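News > Community > Student projects

Tilstead students take two-armed robot project to regional showcase

TILSTEAD, February 2021 – A student robotics club at Tilstead Secondary College has been chosen to show its work on two-armed robots at the Orellana Student Technology Showcase in May.

The club has 15 members, all in Years 10 to 12. They are programming a pair of robot arms to do household jobs that need two hands, such as putting together small furniture and handling paper. 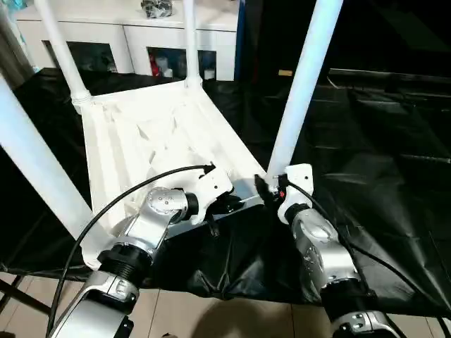
Club members write their own control programs and keep a log of every attempt. The log now holds 1,496 entries, and each one is labelled with the task, the program version and the result. Work is split between small groups, with one group looking after the grippers and another the software. Furniture has taken up most of the club's time this year. A white plastic table laid upside down on black cloth, with its legs pointing up, gives both arms an edge to reach for, and students use the same layout when they compare one program with another.

Paper handling was added to the program over the summer. Sheets bend and fold when they are gripped, so the students have had to rewrite parts of the code they first used for rigid objects. Each group must complete 100 logged attempts on a task before it moves to the next one.

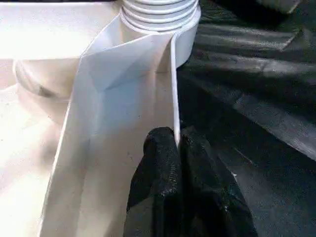 Emiliano Zúñiga said the club had learned more from its failed attempts than from the good ones, and that he wanted visitors at the showcase to be able to read the full log – mistakes included.

The project is supported by Clunik, which covers the cost of spare parts, and by the Arnent Education Fund. Funding is in place for the rest of the school year.

The club meets after school in the technology centre. There are 5 places open to new members and no programming experience is needed. Students can enrol at the college office.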